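Search this site
Search for: Go

Packing light for a week of walking

25/09/2022

I got back from Sarnmont last week and have finally put everything away, so this seems a good time to write down what I took and what I would leave behind. I do this after every trip and then forget to read it before the next one. Putting it on the blog might help.

The walk was seven days, staying in small guesthouses, with one night in a hut where you need your own sleeping bag liner. The highest point is the pass above Findmont at 1469 metres. It isn't a hard route but there is a long climb on the third day, and by the top of it I was thinking about every single thing in my rucksack.

I used my old Filell pack again. The hip belt has gone soft and one of the side pockets has a hole in it, which I have now sewn up twice. I did look at new ones in the spring and couldn't bring myself to pay 200 pounds for something that does the same job. It will do another year.

Clothes first. I took three walking tops, two pairs of trousers, a fleece, a waterproof and one set of things to wear in the evening. Three tops was one too many. Everything dried overnight, even in the hut, and the blue one came home still folded. The second pair of trousers I was glad of, as we had rain from start to finish on day two and I sat down in a bog on day four.

Socks are where I won't cut back. Four pairs, changed at lunch if my feet felt damp, and no blisters at all.

I have moved over to keeping things in separate bags inside the pack. I used to roll everything up and push it in, and then it all came out on the floor each night. Now there is one bag for clothes, one for washing things, one for the first aid kit and a small one for bits like the charger and head torch. Bright colours are best. I had a grey one for years and left it behind in two different places.
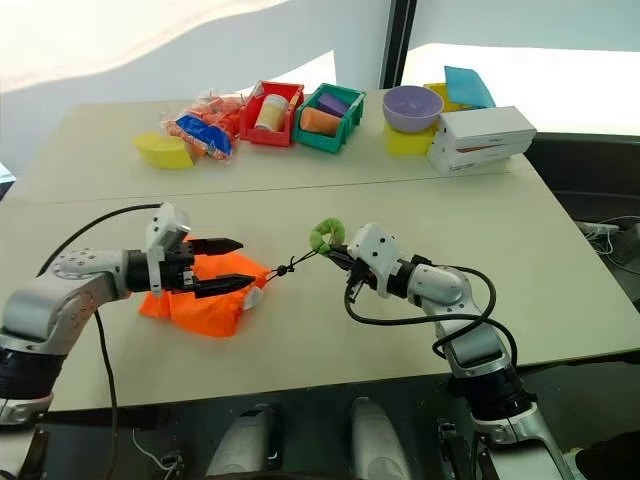

Orange drawstring pouch with a cord and toggle.

The first aid kit came down to plasters, tape, a few painkillers, antihistamines and tweezers. I used the tape on a friend's boot and the tweezers on a splinter. I had been carrying a big bandage since a course I did years ago and I still am, because the one time I leave it out will be the time I need it.

Food was easy as the guesthouses all did packed lunches. They were cheese rolls every day apart from the Sunday-best sort of lunch we had in Barajas, a tiny place with one café and a very long menu. I had the bean stew. If you go that way, stop there, and go early, as they had run out of most things by the time we left.

I carried a bag of nuts and some dried apricots as well and finished them on the last afternoon. That was the right amount. Last October I took far too many cereal bars and was still eating them at Christmas.

Washing things are where the weight creeps in. Full bottles of shampoo and sun cream are heavy and I never get through them. I decant into small ones now, 70 ml or so, and wrap anything with a lid in a bit of cloth before it goes in with the rest. I learned that one the hard way, with sun cream all through a sleeping bag.

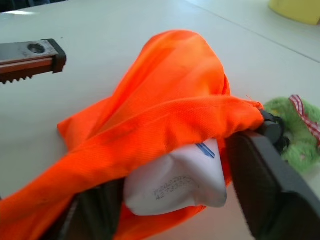
Orange fabric over something white and plastic.

Things I took and didn't use: the travel clothes line, a paperback, spare laces, a second hat. The paperback was a mistake because I was asleep by nine most nights. The laces weigh next to nothing so they can stay.

Things I didn't take and wanted: a proper mug for the hut, and earplugs. The hut sleeps a lot of people in one room – that is all I will say about it. I also wished I had a paper map of the Findmont side, as my phone gave up in the cold near the pass and I had to follow the people in front for an hour.

Next year I would like to do the longer route, which crosses a ridge at 2000 metres and needs two nights in huts. I'd want lighter boots for that, and I'd have to start training before the summer, which I say every time. I'll put up the day-by-day notes once I've sorted out which photos are from which valley.

3 comments

hillsandtea
Agree about the socks. I take five pairs and get laughed at. Was the path down from Findmont still closed at the bottom?

slowboots
We did this route a few years ago and the lunch in Barajas was the best part of it. Glad to hear the café is still going. Which pack is the Filell, the one with the top pocket or without?

Author
Path was open but muddy, with a short diversion through the farm. The pack is the one with the top pocket. I don't think they make it any more.

Contact | © All text and photos on this blog | Back to top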